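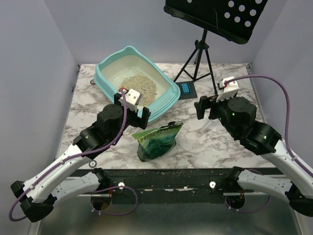 3.2 Collecting the demonstrations

I'll start with the part of the project that ate most of our time, which was getting good examples out of people. We teach our two-armed setup by having a person drive both arms through a chore, start to finish, while we record everything the arms do and everything the cameras see. Do that enough times and you have a training set. Figure 2 shows our workspace set up for the litter chore, with the pale blue box toward the back left, a heap of tan litter in it, and the green pouch lying up front between the two grippers. We picked litter because it's a pain! It spreads, it piles, it gets under things, and it never looks the same way twice, so a policy that has simply memorized a path gets found out pretty fast.

Figure 2. The two-arm workspace with the litter box, the pouch and the extra objects on the marble-patterned table.

We collected 105 demonstrations of this chore for the main set, from 8 operators. None of them had built the arms or written any of the control code, and that was on purpose. In our earlier Bradeck set I did nearly all the driving myself, and the policy picked up my habits (I come in low and from the right, every single time, and so did it). With more people in the mix you get slower approaches, odd grips, little pauses where someone is making up their mind. I used to trim the pauses out. I've since stopped doing that, for reasons I get into in Section 5.

Each operator got a practice block before we kept anything. They could do whatever they liked in it, and most of them spent it pushing litter back and forth. After that we read them a short instruction, always the same words, and then left them alone. We didn't tell them which arm to use first. We did tell them to finish with both grippers clear of the box, because in the Bradeck data a lot of episodes stopped with a gripper still touching the rim, and the policy learned to park there and sit.

The layout was reset by hand between episodes. We had a printed sheet with 13 starting layouts on it, and the person doing the reset drew one at random. A layout fixes the rough spot for the box and how far it's turned, plus where the extra objects go. By extra objects I mean things that have nothing to do with the chore, like the black music stand and the blue brick on its little gray mat in Figure 2. They're in there so that the policy can't lean on a clean background. The music stand earned its place, I think. It's tall, its legs are thin, and the desk is full of holes that let the wall show through, so it gave our depth estimates a really hard time. I was tempted to take it out more than once, and Orysia Nazarenko talked me out of it.

We left spilled litter alone between episodes unless it was in the way of the arms. That means the front strip of the table picks up stray bits over a session, and you can spot them in the figure if you look along that edge. A tidier lab might sweep up every time. My feeling is that a kitchen or a laundry room is going to have crumbs in it, so the training data might as well have them too. The cost is that episodes late in a session look a bit different from early ones, and we had to shuffle the order of the layouts to keep that from lining up with anything else.

Now for what we threw away. An episode was dropped if the recording had a gap in it, if an arm hit its safety stop, or if the operator asked for it to be dropped. That last rule was Orysia's idea and I argued against it at first (I figured people would ask to bin everything that wasn't perfect). They hardly ever used it. We did not drop episodes for being clumsy. If someone fumbled a grip, backed off and tried again, we kept the whole thing and put a tag on it, and those tagged episodes are the ones we use for the recovery comparison in Section 4.3. The 105 is what was left after all of that.

Labeling was light. Two of us went through each episode and marked where one stage of the chore ended and the next began. We worked separately and then compared notes, and where we disagreed we took the later of the two marks. It's a crude rule. We tried averaging them and it gave us boundaries that landed in the middle of a motion, which helped no one, so we went back to crude. The stage marks are used only for the analysis, and the policy never sees them during training.

One thing I'd change if we ran this again is the length of the sessions. Ours went on too long. You can hear it in the audio notes and you can see it in the data, where the paths get shorter and rougher toward the end as people get tired and start cutting corners. We kept those episodes in the main set, and Table 3 gives the results with and without them. For the follow-up set, which we're calling Peletgate, we've cut the sessions in half and moved the practice block to a separate day. The operators like that a lot better, and so does whoever is on reset duty.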